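The shot clock made our gym better, and I was wrong about it

I've been going to high school basketball games in Clumholm since I was small enough to sleep under the bleachers, and last winter I was the loudest guy in town against the shot clock. I want to get that out of the way up front. I wrote a letter to the paper. I used the phrase "solution in search of a problem" and I was pretty pleased with it.

So here I am eating that letter.

My case against the clock went something like this. High school kids aren't pros. Some of them learned to dribble with their left hand in October. If you're a small school with two guards and a bunch of hopeful forwards, the one thing you've got going for you against a bigger school is patience. You hold the ball, you pass it around the outside for a minute and a half, you wait for somebody on the other team to get bored and leave the back door open. Take that away and the big schools win every time.

I still think that argument sounds good. The trouble is I sat through a whole season with the clock and it just didn't go that way.

Take the Plelleo game in December. Plelleo has more kids in its band than we have in our junior class. Two years ago, under the old rules, we beat them 28-27, and people around here talk about that one like it was the moon landing. I was there. I loved it. I also remember the fourth quarter, when our point guard stood near half court with the ball on his hip for so long that the man next to me went out for popcorn, stood in line, came back and hadn't missed a shot. We scored two points in that quarter. They scored one. My voice was gone by the end, mostly from yelling at the ref to call five seconds.

This past December we lost to them by nine. Fine, a loss is a loss. But it was a ball game! We were up at halftime. Our sophomore center got nine or ten touches down low because we couldn't just stand around, we had to go find something, and what we found was that the kid can play. Under the old rules he'd have set screens all night and gone home with two points and a floor burn.

That's the part I missed completely when I wrote my letter. I figured the clock would punish the weaker players, and what it did at our place was put the ball in their hands. When you've got 35 seconds and the first option is covered, and the second option is covered, somebody else has to do something. Sometimes it's ugly. I saw a shot hit the bottom of the backboard and come straight back down into the shooter's face. But by February those same kids were stepping into open jumpers like they'd been told they were allowed to.
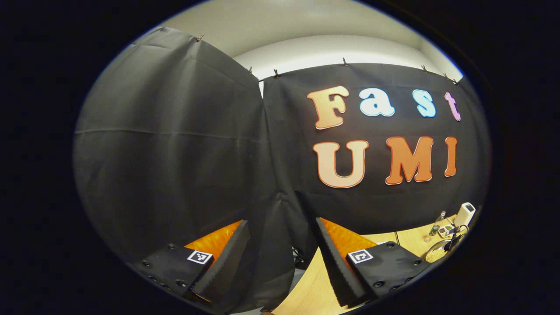

Black curtains, hanging side by side.

Now the money, which is where I expected to be proved right. The clocks weren't cheap. Once you added the wiring and a second controller for the scorer's table, ours came in well over what the boosters had in the bank, and there was a long, grumpy meeting about it. My position was that we could buy a lot of warmups for that. But attendance went up. The school puts out a total at the end of the season, and for our home games it was 1,388, against 1,344 the winter before. Okay, so that's not a stampede. I'm not going to stand here and tell you forty-four extra tickets changed the town. But we had a worse record this year, and when we have a worse record folks usually stay home and watch TV. They came anyway, and more of them stuck around until the end. You can tell by the parking lot. It used to start emptying out with three minutes to go.

I'll give the other side its due, because it used to be my side. The clock operators need more training. We had one game at Morden where the thing reset on a shot that missed everything, twice, and both coaches were on their feet, and the poor kid running it looked like he wanted to crawl under the table. There was another night when the clock over the far basket quit and they finished the half with somebody calling out the seconds over the PA, which I kind of enjoyed but you can't run a league that way. If the state wants every school to do this then the state ought to pay for a proper training day, and I mean before the season, with a lunch.

And I do miss the stall a little. There was a craft to it. The old coach at Yousafzai could make his team hold the ball so well that you'd end up admiring it around the same time you were hoping for a power outage. Four corners, crisp passes, everybody moving. Kids today won't learn that, and it's a real skill, and late in a close game you'd still like to have it. Some of that is me being old, though. My dad complained about the three-point line until the day he quit going.

What I'd ask the doubters to do is pretty simple. Don't look at the scores, go watch a JV game. That's where I changed my mind, on a cold night at 5:30 with maybe thirty people in the place. Neither team was any good. Under the old rules it would have been a wrestling match with a ball in it. But with the clock running those kids were up and down the floor, trying stuff, throwing passes they had no business throwing – and a couple of those passes got there. The whole bench stood up on one of them. I stood up too, and I spilled my coffee on a lady's coat and had to apologize through most of the third quarter.

There's talk now of letting the smaller schools opt out next season. I'd vote no. I know how that sounds coming from me, and if you still have that letter on your fridge you can go ahead and take it down. Our kids got a full year of playing faster than they were comfortable with, and they've got most of the team coming back. Plelleo has to come to our place this time, and I'd like the clock on for that one.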